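Stuvora Halvorsen 2-Player Scrum Sled

Home > Rugby > Training Equipment > Scrum Sleds

In stock. Ships flat in two cartons.

We love this sled. It's the one we'd want at our own club on a wet Tuesday evening, when nine forwards have turned up and the big seven-man machine is stuck behind the bleachers with a flat tire. Two players can carry it out, two players can hit it, and a coach can stand right beside the pads and see what the hips and feet are doing.

The Halvorsen is the smallest sled Stuvora makes and in plenty of ways the most useful. With only two pads there's nowhere to hide! A prop who likes to drop a shoulder or creep in at an angle will feel the sled start to turn almost at once, and that does more good than any amount of shouting from the sideline. It's a great tool for new players too, who can learn a flat back and a strong bind without six other people leaning on them. 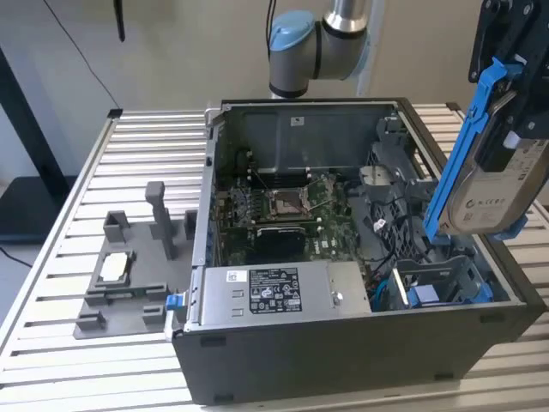 The frame is welded steel with a powder-coated finish, and the runners curl up at both ends so you can drive it forward, walk around, and drive it back the other way without digging up the grass. Empty, it weighs 107 pounds. That's light enough for a youth squad to get moving, and when they outgrow it you can drop bumper plates onto the rear posts or have somebody stand on the deck (players fight over this job, so take turns).

The pads are the part we get most excited about. Each one is dense foam in the middle with a softer layer on the outside, so the first contact is kind to ears and collarbones and then firms up as the drive comes on. The covers are Prolach, the same tough coated fabric used on Stuvora's tackle bags and post protectors. It wipes clean with a bucket of soapy water and it doesn't go slick in the rain the way some vinyl does. Stuvora put a sample pad through 4000 hits on the test rig before settling on the foam, and the seams held up beautifully.

Pad height moves with a spring pin on each side. The lowest setting suits under-12s, and the top one, at 38 inches to the center of the pad, is there for tall second rows working on body height from a standing start. You don't need tools to change it, though cold fingers may wish the pins had bigger handles. We've passed that along.

What you get
Main frame with runners
Prolach pads, 2
Spring pins and two spares
Rear weight posts
Hex wrench for assembly
Printed drill card 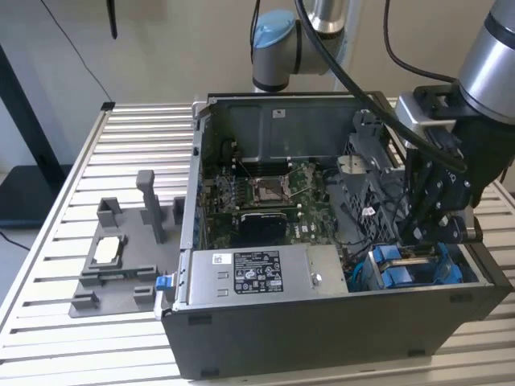 Desktop tower on its side with the panel off and the CPU socket empty.

Putting it together

Lay the frame upside down on grass or an old mat, bolt on the runners, then flip it and hang the pads. Leave the bolts finger-tight until everything lines up. Go around with the wrench again after the first couple of sessions.

Ways to use it

One on one: a single player takes one pad, short drives of five steps, with the coach at the side. Good for early season work on feet and hips.

Front row pairs: hooker and one prop, binding properly before every engagement. Swap sides often. Watch for the sled drifting left or right.

Ruck clear-outs: set the pads low and come in from a few yards back. The sled slides enough that nobody gets jarred, and the players really do enjoy this one.

Pairs well with

The Divadgate ground anchor, if you'd like the sled to stay put for static holds. It screws into turf by hand and clips to the ring at the back of the frame. Please don't use the anchor for ruck drills or running hits.

Care and storage

Keep it under cover if you can. If it has to live outside, take the pads off and bring them in; the frame will be fine. Rinse mud off the runners and touch up any chips in the coating before rust gets going. Replacement covers, foam inserts and pins are all sold separately, and we carry them year round.

Colors: navy, red, black, forest green. Club logos can be printed on the pad covers, and those orders take a little longer to ship.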